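Fullside Sailing Center
Learning Pages for Young Sailors

How a Sailboat Travels Against the Wind

Reading level: ages eight to twelve
Last reviewed August 9, 2025

A sailboat has no need of an engine to reach a place the wind is blowing from. It does need a sail, a keel or centerboard, a rudder, and a crew that is willing to take the long way. This page explains how these work together. Words in the list at the end are ones every student should know before the first lesson on the water.

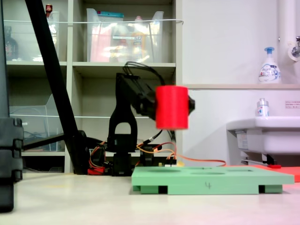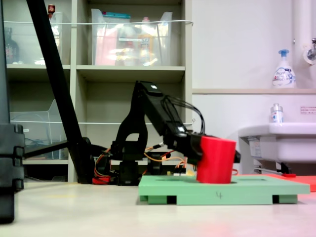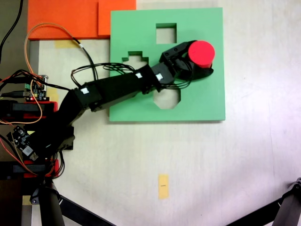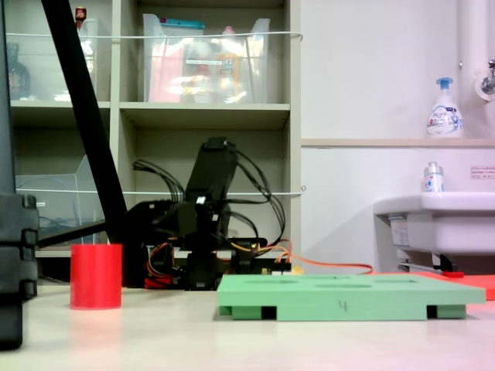 Kusum Uniyal

Where the wind comes from

Sailors name a wind by the place it comes from. A north wind comes from the north and blows toward the south. If you stand on the dock at Stalel Lake and feel a north wind on your face, you are looking north.

The side of the boat that the wind reaches first is called the windward side. The other side is called the leeward side. Many sailors pronounce this word "LOO-erd." When an instructor asks the crew to sit to windward, everyone moves to the side the wind is blowing onto.

Before leaving the dock, students are expected to find the wind in at least two ways. Flags on the shore are useful. So are small ripples on the water, which usually move in the same direction as the wind. Most boats also carry short pieces of yarn tied to the wires that hold up the mast. These are called telltales, and they stream away from the wind.

Sailing with the wind

The easiest direction to understand is downwind. The wind comes from behind, fills the sail, and pushes the boat along. A leaf on a pond moves in much the same way. For this direction the sail is let out as far as it will go, so that it catches as much air as possible.

The oldest sailing boats were best at this. A crew going the other way often had to row or wait for the wind to change.

How a sail can pull

When the wind comes from the side or from partly in front, the sail does a different job. The cloth is cut and sewn so that it takes a curved shape when air fills it. Air flows along both sides of the curve. The sail bends the path of the air, and the air pushes back on the sail. The pressure is lower on the outside of the curve and higher on the inside, and so the sail is drawn toward the outside.

An airplane wing works by the same rule. A wing lies flat and is lifted upward. A sail stands upright, so the force on it points across the boat and a little toward the bow, or front.

A little toward the bow is enough to make the boat go forward. The larger part of the force, however, points sideways. If nothing stopped it, the boat would slide across the water like a dinner tray on ice.

What the keel does

Under the boat is a part that stops most of this sliding. On a large sailboat it is a heavy fixed fin called a keel. On a small boat it is a board that can be raised and lowered, called a centerboard or a daggerboard.

Try this in a bathtub or a sink. Hold a plastic ruler upright in the water. Move it in the direction of its thin edge, and it slips through easily. Turn it so that the wide side faces the way you are going, and the water pushes back hard. A keel is like the ruler. It lets the boat move forward and resists moving sideways.

The Jerar, our 26-foot training boat, has a fixed keel made of iron. Its weight also helps the boat stay upright. The 17-foot boats used in the beginner classes have centerboards, and the crew keeps them upright by sitting on the windward side. A centerboard must be all the way down when sailing against the wind. If a student forgets to lower it, the boat will point in the correct direction and drift somewhere else.

The part of the wind that cannot be used

No sailboat can travel straight into the wind. If the bow is pointed directly at it, the sail shakes back and forth like a flag and gives no pull at all. Sailors call this area the no-go zone. For most small boats it reaches about halfway between straight ahead and straight out to the side, and it does so on both the left and the right.

A boat that stops in the no-go zone is said to be "in irons." It may begin to drift backward. This happens to every new sailor and is not dangerous in light wind. The crew waits for the bow to swing to one side, pulls in the sail, and sets off again.

Tacking

To reach a place inside the no-go zone, the boat sails in a zigzag. It goes as close to the wind as it can on one side, then turns the bow through the wind and goes as close as it can on the other side. Each turn is called a tack. The whole zigzag is called beating to windward.

Suppose the wind is blowing from Rastogi Point straight toward our dock. A boat leaving the dock cannot aim at the point. It sails toward the left shore for a time, tacks, sails toward the right shore, tacks again, and repeats this until the point is reached. On an ordinary afternoon a beginner crew makes six tacks and needs 25 minutes. The trip home is downwind, in a straight line, and is much shorter.

The steps of a tack are the same on every boat at the center.

1. The person steering looks around for other boats and calls, "Ready to tack?"
2. Each member of the crew answers, "Ready."
3. The person steering calls, "Tacking," and pushes the tiller toward the sail.
4. Everyone ducks under the boom as it crosses the boat.
5. The crew moves to the new windward side.
6. The person steering brings the tiller back to the middle, and the sail is adjusted.

The boom is the pole along the bottom of the sail. It can cross quickly, and heads must stay low until it has passed.

Why a moving boat feels more wind

Students often notice that the wind seems stronger when the boat is sailing against it. Riding a bicycle on a calm day gives the same feeling. The air is still, but the rider feels a breeze made by moving through it. On a boat, this breeze is added to the real wind. The mixture is called the apparent wind, and it is the wind the sail uses.

On the way back, the boat is moving in the same direction as the wind and the air may feel almost still. It can be blowing just as hard as before. Jackets and life jackets stay on in both directions.

Words to know

Beating: sailing in a zigzag toward the wind
Boom: the pole along the bottom of the sail
Bow: the front of the boat
Centerboard: a board lowered through the bottom of a small boat to stop it from sliding sideways
Leeward: the side away from the wind
No-go zone: the directions too close to the wind for sailing
Rudder: the flat blade at the back that steers the boat
Telltale: a piece of yarn that shows where the wind is going
Tiller: the handle that moves the rudder
Windward: the side the wind reaches first

Next in this series: Why Sailors Reef the Sail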